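Brorside Community Hall
Refreshment Point Inspection Checklist – Ground Floor
Date of inspection: 2 June 2021
Form 223, to be kept with the hall register

Scope
This checklist covers the drinks table, the disposable cups and the urn station. The main kitchen is inspected separately.

1. Drinks table
1.1 Tabletop wiped down before opening – Satisfactory
1.2 Surface free of splinters, burns and raised edges – Satisfactory
1.3 Table stable when leaned upon – Needs attention
Comment: Slight movement at the window end. One foot to be adjusted before the next booking. Table may remain in service.

2. Urn station
2.1 Cord clear of the walkway – Satisfactory
2.2 Lid locks in the closed position – Satisfactory
2.3 Hot surface notice in place – Not satisfactory
Comment: The notice has faded and cannot be read from the line. A replacement is to be ordered from Vekar.
2.4 Clear space of 80 cm in front of the tap – Satisfactory

3. Paper cups
3.1 Sleeves stored off the floor and away from cleaning supplies – Satisfactory
3.2 Opened sleeves closed again after use – Needs attention
Comment: Two opened sleeves were found in the lower cupboard with the ends untucked. Both were discarded. Stock after removal stands at 2,357 cups.
3.3 Cups handled by the outside wall only – Satisfactory
3.4 Side seam and base checked on a cup from each new sleeve – Satisfactory
Comment: Stand the cup upright on a level part of the table. Check that the rolled rim is even, that the seam is closed along its full length and that the base sits flat.

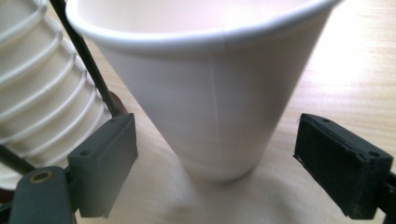 Cups with a split rim or an open seam are to be thrown away and not returned to the stack. If more than one is found in the same sleeve, set the sleeve aside and notify the supplier, Hermans, with the lot number from the carton.
3.5 Hot drinks filled no higher than a finger's width below the rim – Not observed

4. Waste
4.1 Bin lined and within reach of the table – Satisfactory
4.2 Liquids emptied before cups are discarded – Needs attention
Comment: Bucket missing. Use the spare from the storeroom.

Overall result: Pass with comments
Items 1.3, 2.3, 3.2 and 4.2 to be reviewed at the next inspection in June.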